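Tumine Tabletop Croquet Set, Full Yard Edition (Item 691)

In stock. Ships from our Gotenlow warehouse.

Lawn croquet is a fine game if you own a lawn. The rest of us have a patio, a hallway, or a strip of grass shared with a neighbor's dog. The Tumine set was drawn up for people in that position, and it has been on our shelves long enough that we have stopped apologizing for the name. It isn't only for tabletops. It will play on short carpet, packed dirt, deck boards and any grass you have mowed this month. It will not play on gravel, and we have the returned mallets to prove it.

What you get

Four short mallets with maple heads and ash handles
Four balls in red, blue, black and yellow, each smaller than a lawn ball and heavier than it looks
Ten wickets on weighted feet, so there is nothing to hammer into your floor
2 finishing posts
Canvas roll with ties
Rule sheet, printed on both sides, the second side being arguments

The wickets

Most small croquet sets come with wickets made of something close to coat hanger. They lean. By the third turn they are lying flat and somebody's uncle is claiming he went through. Ours are steel wire bent cold and set into a cast foot with a felt pad underneath. A hard shot will still move one. The rule sheet says you put it back where it was, and the arguments side explains how to decide where that was.

If you want to play on grass, the feet unscrew and you can push the wire straight in. Keep the feet somewhere you will remember. We sell replacements, and we sell a lot of them.

The mallets

Handles are 24 inches, which suits most grown-ups on one knee and most eight-year-olds standing up. Tall players sometimes ask for a longer handle. We make one, it costs more, and it no longer fits in the roll. You have been told.

Heads are turned in one piece and finished with oil. They will pick up dents on the striking face. This is normal and does not affect play, though it will be blamed for it. Rub in a little more oil once a year, in November or whenever you put the patio chairs away. Please do not leave the mallets out in the rain to "season."

The balls

Solid composite, colored all the way through, so a chip shows the same color underneath. They are hard. Do not throw them, do not let anybody juggle them near a window, and take your shoes seriously if you plan to put your foot on one for a croquet shot. We chose not to use rubber. Rubber balls bounce off a baseboard and come back with opinions.

Which edition do I want?

The Full Yard Edition on this page is for four players and a space the size of a one-car driveway or larger. The Custley is the same set with two mallets, two balls and six wickets, and it fits down a hallway. The Kashyap is a six-player set with the long handles as standard, sold in a wooden crate that takes two people to lift. It is handsome. Measure your closet.

Parts from all three sets can be mixed. The ball size has stayed the same since the first batch, and we mean to keep it that way.

Details

Item number: 691
Price: $144
Players: 2 to 4
Handle length: 24 inches
Wood: maple and ash
Packed: canvas roll inside a plain cardboard box
Assembly: screw handles into heads, hand tight

Do not use pliers on the handles. Hand tight means your hand.

Things people ask

Will it mark my floor? The felt pads won't. The balls might, if you drop one from standing height onto soft pine. On oak and tile we have had no complaints about the floor, only about the noise.

Can children use it? Yes, from age six with somebody watching. The mallet is a hammer with better manners, and small children work this out quickly.

Can I play it on the dining table? You can, and people do. Take the vase off first. Lay a folded blanket along the edges unless you enjoy fetching balls from under the radiator, and use half swings.

Do you sell colors other than the four? No. We tried green. Green balls on green grass went about as well as you would guess.

My set is missing a wicket. Look inside the canvas roll, in the narrow pocket by the ties. If it still isn't there, write to us and we will send one out, and we promise not to ask whether you checked the pocket.

Warranty and returns

Handles and heads are covered for 10 years against splitting. Dents, dog teeth and anything involving a car are on you. Felt pads wear out and are sold in packets for very little money.

Unplayed sets can be sent back within a month for a full refund. Played sets can be sent back too, and we will look at them and decide what is fair. We are fairly reasonable in the mornings. Email before you ship anything, put the item number on the outside of the box, and please wrap the balls separately. A loose ball will travel through the side of a carton somewhere between your house and ours, and then you have three.

Also worth a look: spare felt pads, wicket feet, long handles, mallet oil in the small tin. 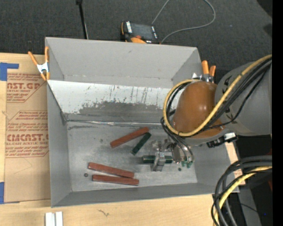 Orders placed before noon go out the same day. Orders placed after noon go out when the truck comes back, usually the next morning. Long handles ship in their own tube and may turn up a day ahead of the set, which gives you time to practice your swing and knock over a lamp.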